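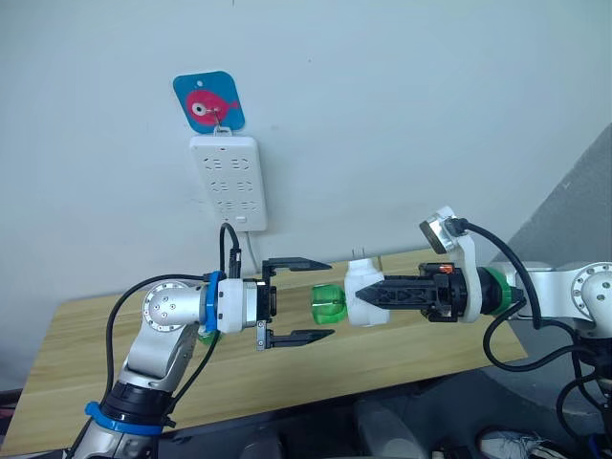

# Workroom Power and Tables: Frequently Asked Questions

Applies to all Broretti workrooms in the Prirham and Hollgate buildings. Revised 01/05/2025. The wall-mounted strips and the tables are covered together because most requests we receive concern both.

## Wall strips

**What is the load limit for one strip?**

The continuous limit is 1,690 watts for everything plugged into the strip combined. Add the figures on the rating plates of your equipment. Where a plate gives amps only, multiply by the supply voltage, which is 120 volts in both buildings.

**What feeds the strip?**

A 20 amp branch circuit. In Prirham each workroom has its own circuit. In Hollgate, adjoining rooms share one in pairs, and the pairs are shown on the card inside the panel door. If you plan to run near the limit in Hollgate, check with the tenant of the paired room first.

**Can I plug a second power strip into the first one?**

No. This applies to strips, cube taps and coiled extension reels. A single extension cord of suitable gauge may be used for one item for the length of a working session, then removed. If you need more outlets permanently, submit an outlet request.

**Why are some strips mounted vertically?**

Vertical mounting keeps the cords to one side and leaves more of the wall free. It has no effect on the rating. Large plug-in adapters can cover the neighboring opening on any strip – use a short adapter cord if that is a problem.

**Does the switch on a strip isolate my equipment?**

Treat it as a convenience switch only. Before opening any equipment, unplug it. Before work on the strip itself, the breaker must be off and tagged, and that work is done by building services.

**The strip is dead. What should I check?**

1. Check that the switch on the strip is on.
2. Unplug everything from it.
3. Look at the breaker for your room. A tripped breaker sits between ON and OFF.
4. Move it fully to OFF, then to ON.
5. Plug items back in one at a time.

If the breaker trips again with nothing connected, leave it off and report it. Do not reset it a second time.
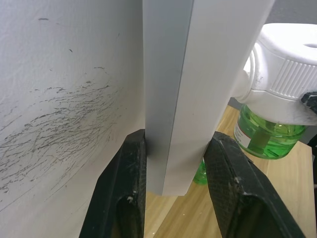
**How long does an outlet request take?**

Allow ten working days from the date the form is received. Requests that need a new circuit take longer, as they go to Danzer, the electrical contractor for both buildings, for a quote. December requests are held until the following month.

**Who pays for a new circuit?**

The tenant pays the first $2,000. Anything beyond that is split evenly between tenant and landlord, provided the circuit stays in place at the end of the lease. Circuits that have to be removed at move-out are charged to the tenant in full, including patching and paint.

**Can I supply my own surge protector?**

Plug-in units are allowed if they are listed for indoor use and plug directly into a fixed outlet. They may not be hung by their cords. Units with a cracked housing or a discolored socket will be taken out of service at inspection and returned to you.

## Tables

**Can a table be placed directly against the wall?**

Yes, if no cord is pinched behind it and the strip can still be reached without moving the table. Where an outlet sits below table height, leave a gap wide enough for the plug body. A cord bent sharply at the plug tends to fail at the strain relief.

**What table depth do you recommend?**

Around 70 cm suits seated work. Deeper tables make it hard to reach a wall outlet from the front, and people end up leaning over whatever is on the surface.

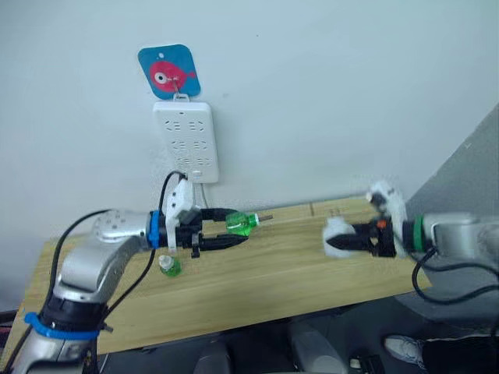

*Wood-surfaced table placed against a plain wall.*

**May I drill the tabletop for a cable grommet?**

Not on building tables. Clamp-on cable trays and edge clips are fine if they leave no mark. On your own table you may do as you like, but a cord passing through a hole must be protected from the cut edge.

**How should the tops be cleaned?**

Use a damp cloth and a mild soap. Wipe along the grain and dry afterward. Solvents, abrasive pads and steam cleaners are excluded. Switch off and unplug anything on the table before using liquid near it.

**My table rocks. Is that a maintenance job?**

Try the leveling feet first. Turn the foot under the high corner inward before extending any of the others. If a foot is missing or its thread is stripped, send a maintenance form with the room number.

## Walls and fixings

**Can I hang signs or small items on the wall?**

Light items may be hung from removable hooks. Screws and anchors need written approval, because supply cables run inside the walls and their routes differ between the two buildings. Keep ventilation openings and breaker labels clear.

**Which paint is used on the walls?**

A washable matte finish. Touch-up paint is held at the front desk in each building. Hollgate and Prirham use different batches, so state the building when you ask.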